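Kitchen tips: the trash bag

At the open day in Marulanda I watched two robot arms put a new bag on a small round bin. Ruth Bedoya, who guided our group, let us stay 16 minutes. I came home with ideas for my own kitchen.

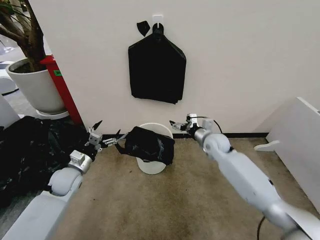
First, open the bag fully before it goes near the bin. Shake it 2 times — the air does the work. Then fold the edge over the rim, one side and after the other. For a loose bag I tie a small knot at the back. Spare bags I keep on an adhesive hook, close to the bin.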